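Woldale Takeaway Table: read me before you open anything

What this is

Woldale is a collection of short recordings of a table being laid out and tidied with the odds and ends of a takeaway counter: paper cups, lids, straws, paper bags with string handles. There are 400 recordings in the main folder and 200 in the folder called extras, which holds the ones we argued over. Both folders are in the same format. The argument is preserved in notes.txt, for anyone who likes that sort of thing.

Version 2, dated 2021-05-25. Version 1 had the labels for cup and lid swapped throughout and should be deleted with a light heart.

What is on the table

Cups, mostly paper, either stacked or wherever they ended up. Straws in a cup, some in paper wrappers and some green. Bags, which are the divas of the set: they lean and they hide things behind them. The wallpaper is leafy and was chosen by Khrystyna-Mariia Skoryk, who stands by it.

The tidying goals are plain. Cups go in a stack, straws stay in their cup, bags stand at the back. A recording counts as finished when all the cups are upright and no straw is lying on the table. We had a longer definition once and it caused bad feeling. 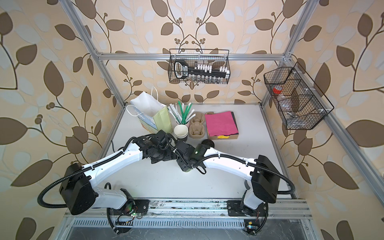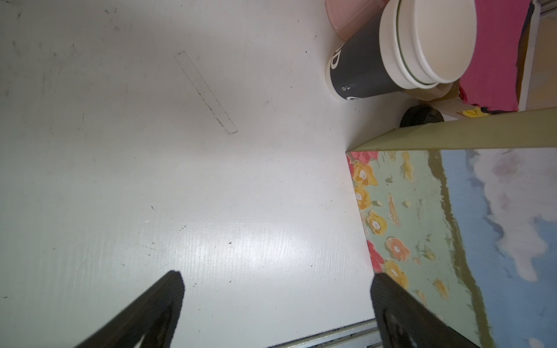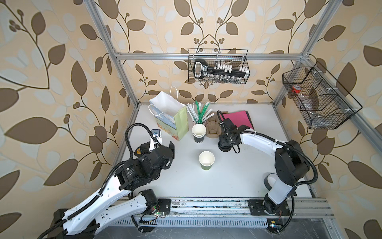 Solomiia Hladun wrote back after reading the draft that a stack of cups ought to be labelled as one thing until somebody takes a cup off it, and that the moment of taking off should be marked by the lip of the upper cup clearing the one below. She also thought we had been soft on straws. If they are fanned out so far that the next cup can't be put down beside them, she said, that's a mess, however nicely it is arranged. We have taken the first point in full. The second is in notes.txt, under Straws, where it has plenty of company.

Labels

cup: a single paper cup, any colour, any way up
cup_stack: two or more cups nested, until one comes off
lid: round lids only
straw: wrapped or bare, makes no difference
straw_cup: whichever cup the straws are living in
bag: paper, with handles. A bag lying on its side is still a bag
other: everything else, used 3123 times, which we admit is a lot

A cup lying down gets the extra tag "tipped". Please don't use "fallen". We can't tell from a label whether it fell or was laid there, and neither can you.

Known faults

Light-coloured cups on a white table are exactly as easy to outline as you would imagine. Expect wobbly edges.

The shiny patch on the tabletop was labelled as a lid eleven times by one very tired person. Those are fixed. If you find a twelfth, write to us.

Printed cups carry lettering that is often only partly in view. We haven't typed out any of it, so don't go looking for a text file.

Folders

main/ the 400
extras/ the 200
labels/ one file per recording, same name
notes.txt see above, bring tea

Related sets

Bretico is the same idea with cutlery. Nandemis has the same bags and no cups, and was finished in November by people with more patience. The labels in all three agree except for "other", which means something different in each.

Using it

Free for teaching and research. Please name Woldale and the version number. Corrections to labels go to Ngubane, with the name of the recording in the subject line. Messages that say only "the cup one is wrong" will be read with sympathy and filed.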